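Prinley Block Sets: Frequently Asked Questions

Updated October 2026

Questions on pieces, storage, cleaning and replacement for the Prinley shape blocks. Ordering and delivery are covered on the Lundgren shop pages.

What is in a set?

The standard set has 37 pieces in solid colors. It includes plain rectangles, U-shaped blocks, arches, posts, and compound pieces that join two or more of these forms. The large set repeats the standard shapes and adds long beams. A printed parts sheet is packed under the lid of each box.

Is color tied to shape?

No. Any shape may be supplied in any of the set colors. When ordering a replacement, give the part code from the sheet and then the color. An order that gives only a color cannot be filled.

Are the pieces compatible with the older Canetti blocks?

Partly. The plain rectangles have the same width and can be stacked with the Canetti pieces. The slots do not match. A Canetti beam will enter a Prinley slot but sits with visible play, and a tower built on that joint will lean. Keep the two ranges in separate containers if the blocks are used for copying exercises.

What kind of surface should they be used on?

Flat, level and matte. Carpet is unsuitable for anything with narrow contact points. A glossy table works, but reflections make it harder to compare the outline of a piece with the parts sheet. For group use, a shallow bin in a plain dark color keeps the blocks within reach and stops posts from rolling away.
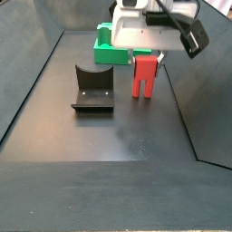

Which way up does a U-shaped block go?

The U-shaped block has no fixed top. It can be used with the opening up, to receive a beam, or with the opening down, as a short bridge. The red one over the bin floor is bridge side up, with its two legs pointing down and the narrow slot between them. In this orientation the load passes through the legs, so check that both feet rest on the same surface before adding another piece. With the opening up, the block has a wider base and tolerates a slightly uneven table.

What are the compound pieces for?

They fix two shapes in a set relationship, so the builder has to plan around both. A base with a post, for example, limits what can be placed beside the post. Introduce these after the plain shapes are familiar. In mixed-age groups, leave them out of the first session.

How should a U-block be picked up?

By the outer sides of the legs or by the bridge. Lifting from inside the slot tends to tip the piece and can disturb whatever is next to it. Small children usually take the bridge from above. Either grip is acceptable.

How are the blocks cleaned?

Wipe with a damp cloth and dry at room temperature. A mild dish soap may be used. Do not soak the pieces, and do not use solvent, bleach or abrasive pads. Run a folded cloth through each slot once a month if the set is in daily use. Dust collects in the inner corners and affects the fit of the beams.

A piece is tight in its slot. Can it be sanded?

Sanding voids the replacement terms. Clean the slot first and try the piece again. If it is still tight, request an exchange and quote the batch number from the bottom of the box.

How should the set be stored?

In a single layer where space allows. The Hudness tray, sold separately, holds the standard set in one layer and has a lip 6 cm high. If pieces must be stacked, put the flat ones at the bottom and lay posts on their sides. Do not store anything heavy on top of the arches.

How much weight will a bridge carry?

The bridges are intended to carry other blocks only. A static load of 300 g at the center of the bridge is the recommended limit. Do not stand on any piece.

Can single pieces be ordered?

Yes, from the replacement list. Part codes were revised in September, and sheets printed before then use the old numbering. Both versions are accepted. Quote the one on your own sheet.

Related questions
Choosing between the standard and large sets
Parts sheet, old and new codes
Hudness tray: sizes and lids
Using shape blocks for copying exercises
Returns and exchanges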